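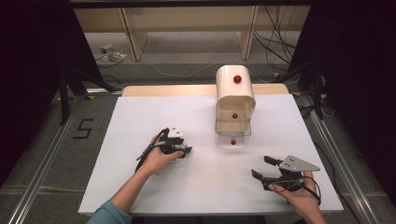
**Static on plastic media in gravity feeders**

**bpenrose_771** wrote:
Small gravity feeder, glossy balls, clear lower section. It runs fine in March and hangs up all winter. I suspect static. Has anyone measured this?

**nkechi_s** wrote:
Check humidity first. Under 30% RH most plastics hold charge for minutes. Ground the metal parts and log RH for a week.

**Branwen J** wrote:
Grounding does nothing for an insulator. The charge stays where it is on the wall. You need an ionizer or a topical antistat.

**nkechi_s** wrote:
It drains the screws and brackets, and those attract balls too. I didn't say it fixes the wall.

**liao_mk** wrote:
Wiped mine with dilute dish soap, no rinse, air dried. 200 cycles before, 4 jams. 200 after, none. Same room, same day.

**Branwen J** wrote:
One run each way is thin. Soap also changes the friction, so you can't assign that to charge.

**liao_mk** wrote:
Fair. I'll repeat it with plain water as a control.

**bpenrose_771** wrote:
Logger says 24% RH at the bench. Garba sells a fan ionizer, part 2067. Any experience?

**nkechi_s** wrote:
Used one at Giltport. Works within arm's reach if you clean the emitter points monthly. Try the soap first.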